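**Week notes: the grasp that reported success**

I promised I'd write up the Wivura fault properly, so here goes (sorry to anyone who sat through my scribbles on the board!).

Dela Lamptey ran a batch of 100 simulated grasps in October and the log said every one had worked. Lovely, except that when Ho-yin Kan played them back, 19 had closed on thin air. The arm stopped, the fingers shut, and the controller happily wrote "held".

I blamed the physics engine for a whole afternoon. Wrong! The held check only looked at whether the fingers had stopped moving, and fingers stop moving when they're fully shut too. Run 973 was the one that gave it away: finger gap zero, contact force zero, status "held".

Hsin-yi Yu's fix is tiny. Before we write "held" we now want a gap above 2 mm and contact on both fingers. Please put the same check in your own coursework, and do log the raw gap as well – I'll be looking for it.

The gripper and the pale round part, with the fingers open:
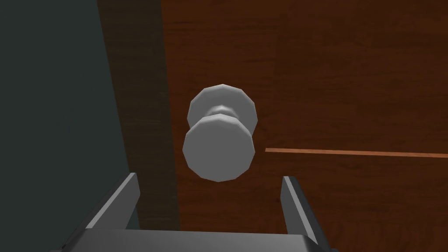
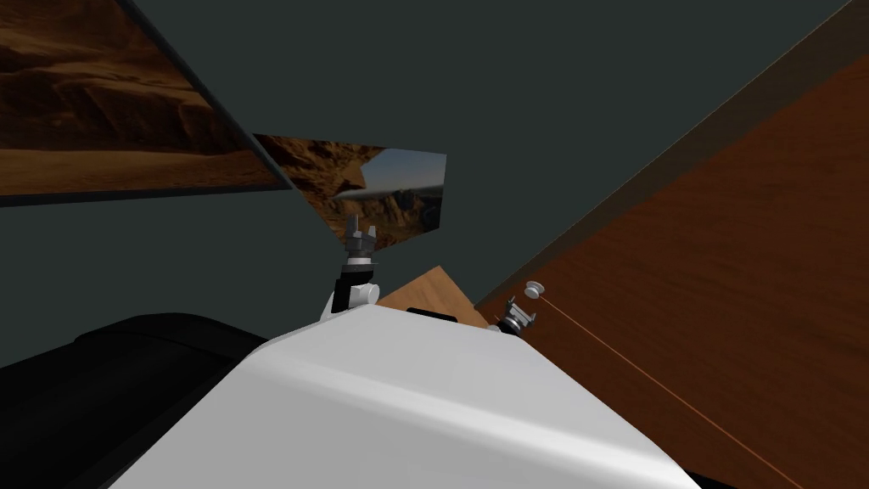
**What should the controller do if only one finger reports contact?**

Stop the lift, open the gripper, back off and log the attempt as a failed grasp. It can try again after that, but only from a fresh approach.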